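Woveck Later Work Program
Interim progress report to Prondeo, second period

Reporting period: March through August
Site: Björklund Building, Stakent

1. Purpose of the grant

The grant supports people who have retired from full-time work, mainly school and hospital staff, and who want part-time paid work or a small trade of their own. It pays for short courses, one-to-one planning sessions and the use of shared rooms in the Björklund Building. Pensions advice is outside the grant and is handled by referral.

2. Enrollment

At the end of August, 63 people were enrolled. Former classroom staff remain the largest group, followed by hospital support staff. Enrollment was slow in March and April and rose after the planning sessions were moved from the morning to 2:00 p.m. Bus service to the building is better at that time, and several people who had declined earlier places accepted one.

We had expected more interest from men. The proportion has not changed from the first period, and the outreach plan in section 6 has been adjusted to reflect this.

3. Activities delivered

Planning sessions. Each person who enrolls has a first session on monthly spending, hours available and any limits on earnings under their pension. A written plan follows within a week. The form used in the first period was too long and has been replaced by a single page.

Bookkeeping. The course now covers simple invoices, a cash book and quarterly tax dates. The spreadsheet module was dropped in May after poor attendance. A paper version of the cash book is in use and has been well kept in the samples we checked.

Tutoring and music teaching at home. This track covers rates, scheduling and background checks. Processing of the checks took longer than planned and delayed the first paid lessons until June. We now submit the forms at enrollment.

Clothing repair and alterations. Sessions run on Saturday. Content so far is hems, waistbands, zippers and pricing. Demand for places exceeds the room's capacity, and a waiting list has been opened.

4. Results against targets

Eighteen people reported paid work in at least one month of the period. The target for the full grant year is 30. Most of the reported work is tutoring, with alterations second – the reverse of what the proposal assumed. Income is self-reported and has not been audited. We ask only for a range, and the answers should be read with that in mind.

Course completion met the target for bookkeeping and fell short for tutoring. The shortfall is largely people who began paid lessons before the final class and did not come back for it. We propose to count them as completed if the written plan is on file, and ask for Prondeo's agreement before the final report.

5. Spending

Spending is within budget overall. Room hire is over its line after the rate increase in April. Printing and travel are under. We request permission to move the unspent travel money to room hire. No change to the total is requested.

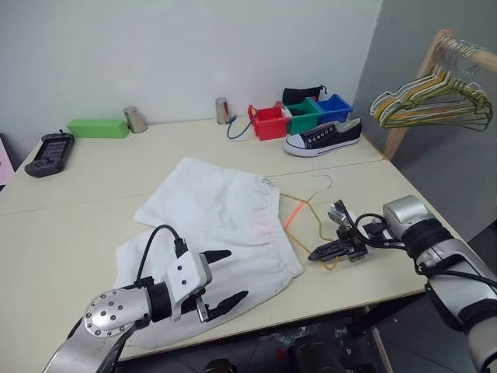 6. Work planned for the next period

Outreach will shift from newsletters to direct contact with employers in Stakent, so that people hear of the program before their last day at work. A second alterations group will open if a larger room can be booked. The tutoring track will end with a short review meeting in place of the final class.

The final report will include spending by line and a follow-up survey of everyone enrolled, including those who left early.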